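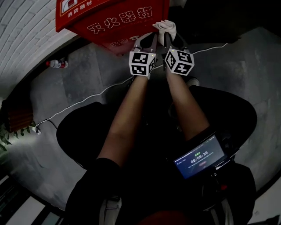 Soo-ah Nam me escribió el otro día que lo de doblar un trapo con pinzas le parecía un capricho, que con brazos teleoperados se hace igual y encima tienes las articulaciones registradas. Pues sí, las tienes. También tienes que tener los brazos, el sitio donde ponerlos y a alguien que sepa moverlos sin desesperarse, y yo para eso no tengo ni presupuesto ni paciencia, así que os cuento lo que vendemos aquí.

El Derasel es un juego de dos pinzas de mano para grabar demostraciones. Coges una con cada mano, haces la tarea como la harías tú (bueno, un poco más torpe al principio, para qué mentir) y cada pinza lleva su propia cámara y un cubo con marcadores encima. De ahí sale la trayectoria de las dos manos y la apertura de los dedos. Luego el paquete Metanberg lo junta todo, lo alinea en el tiempo y te deja los episodios listos para entrenar la política que quieras.

Lo que más me gusta es que te lo llevas a cualquier parte. Nosotros grabamos en el pasillo, en el suelo, en una mesa, donde pille. Para un modelo que tiene que aguantar fondos distintos eso vale muchísimo más que repetir la misma toma delante de la misma pared. ¡Y se monta en un rato! Seis minutos me lleva a mí con el café al lado, contando la calibración.

Qué viene en la caja

Dos pinzas Derasel, izquierda y derecha
Dos cubos de marcadores, ya montados
Dos almohadillas de repuesto por pinza
Cables de datos y correas
Licencia de Metanberg para un puesto

La tela es la prueba que le pongo a todo lo que pasa por mis manos. Una caja rígida la agarra cualquiera, pero una toalla se dobla, se escurre, tapa la cámara, cambia de forma cada vez que la sueltas... y justo por eso conviene tener muchos ejemplos con ella. Mi rutina es cerrar los dedos despacio, levantar, esperar un segundo y pasarla a la otra pinza. Ese segundo de espera parece una tontería, pero al entrenar se nota, porque el cambio de mano queda limpio y no un borrón.
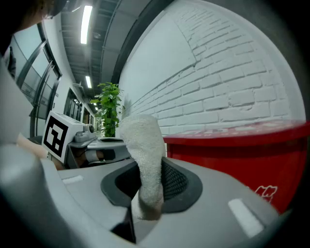
Jin preguntaba en los comentarios si no es un problema que la tela tape media vista justo cuando más falta hace. Un poco sí, Jin. Por eso graban las dos pinzas a la vez: lo que una no ve por culpa del trapo, muchas veces lo ve la otra. Y si además te pones una cámara en la cabeza, mejor todavía, aunque esa no va incluida y Metanberg la trata como pista opcional.

Cosas que conviene saber antes de comprar. Los cubos tienen que quedar a la vista, así que cuidado con las mangas anchas y con girar la muñeca hacia dentro. Las tomas, cortas. Yo las dejo por debajo de los 30 segundos y descarto sin pena las que salen raras; en la última tanda me quedé con 141 episodios buenos y tiré 23, casi todos por soltar la toalla antes de tiempo (culpa mía, era sábado y tenía hambre). 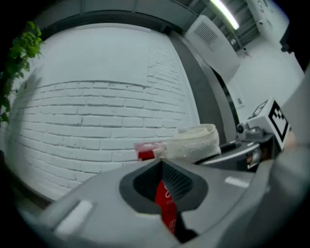 Foto: Deteo / archivo de producto

Para empezar os recomiendo una toalla pequeña enrollada y algún objeto rígido al lado, así el modelo ve también cosas que no tiene que tocar. Cambiad la posición entre toma y toma, aunque sea un palmo. Y apuntad en la ficha del episodio quién graba, que cada persona agarra a su manera y luego os alegraréis de poder filtrarlo.

Las almohadillas se venden también sueltas, igual que los cubos. Si ya tenéis el juego anterior, los cubos nuevos encajan en el mismo soporte, pero hay que volver a calibrar desde el menú de Metanberg. Para pedidos de más de un juego escribidme por el formulario y os preparo presupuesto.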